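Homeschool & Afterschool Crafts > Units and Curriculum
Thread: Carhuamaca "World Textiles" unit, has anyone finished it?

flanby_mom
I bought the Carhuamaca weaving unit in April and we're on lesson 8. The blurb says kids will "learn the culture through the craft." So far mine have colored in a llama, glued yarn to a paper plate and watched a video with pan flutes. My nine-year-old asked which people made this and where they live, and I couldn't find it anywhere in the teacher pages. Does it get better?

Sillness
No.

Sillness
OK, longer answer. We did the whole thing. The second half is the same yarn and a different animal. The backstrap loom lesson uses a cardboard loom that buckles the first time you pull the warp tight. If you already paid, keep the pattern charts and skip the rest.

tworows_back
I don't agree with that. My kids are five and six and they had a great time. Not every craft has to be a museum course. They can say "warp" and "weft" now and they point out stripes on everything.

flanby_mom
How long did the paper plate hold together? Ours shed yarn all over the car.

tworows_back
It's a paper plate. I wasn't planning to hand it down.

Elfriede Ammann
I taught weaving to children at a community center for a long time, so take this as one grumpy opinion. What bothers me in these kits is the word "traditional" on every page with no place and no maker next to it. Traditional to whom? The Andes are long. A belt pattern from one valley may mean nothing two valleys over. If the author had named a single town and a single weaver, I would forgive the cardboard.

Sillness
I wrote to them about that. I got a reply saying the unit was "inspired by a range of sources." I asked which ones. That was 2 months ago.

Trillville
Is this the same company that did the beadwork unit with the plastic pony beads? The one where the supply list said 957 beads per child and the project used maybe half? I still have a jar.

Sillness
Same people. Ours said 1035. They must have revised it upward.

tworows_back
You all know you can just use fewer beads, right?

Trillville
I know that now. I bought for four children.

Elfriede Ammann
To be useful for a minute: for ages seven and up, try a small wooden frame with nails along two ends and cotton string for the warp. Let them weave with strips cut from old T-shirts. It goes fast, the strips are wide enough for small hands, and they can see the over and under. Then sit down with a library book about one real community and look at how those weavers do it. Look at the book after they have tried it themselves. They ask much better questions once their own edges have pulled in.

flanby_mom
I like that a lot more than lesson 9. How wide do you cut the strips? And do you cut across the shirt or up and down?

Elfriede Ammann
A thumb's width. Across the body, so each strip comes off as a loop, and then snip the loop. Give it a tug and it curls into a cord. Stop at the armholes – above that the pieces are too short to bother with. Save the sleeves for a second color.

Trillville
I'm doubtful about the nails with little ones, but the strips do work. We tried with a stretchy sports shirt once and it was awful, it slid all over the place and wouldn't curl. Plain cotton only.

tworows_back
Ha, so the grown-up version has problems too.

Trillville
Everything has problems. Mine were free, though.

flanby_mom
Going through what we've got tonight. I'm after strong colors so the over and under shows up, and I'd sooner not buy anything else for this unit. Would you cut into something like this, or is it a waste of good fabric?

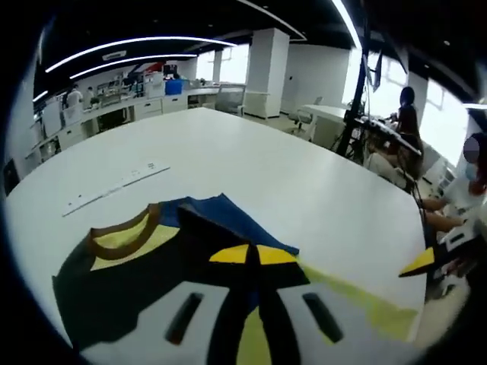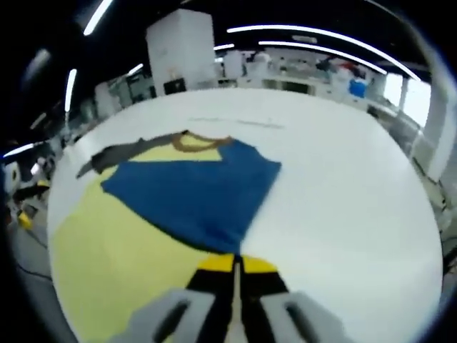
Dark sleeves, blue and yellow body, brownish trim at the neck

Sillness
Colors are fine. What does the tag say? If it isn't cotton I'd leave it whole and raid somebody's pajama drawer.

Elfriede Ammann
I agree about the tag. Cut one strip from the bottom hem and pull it before you commit to the rest.

tworows_back
And if it doesn't curl, I have paper plates.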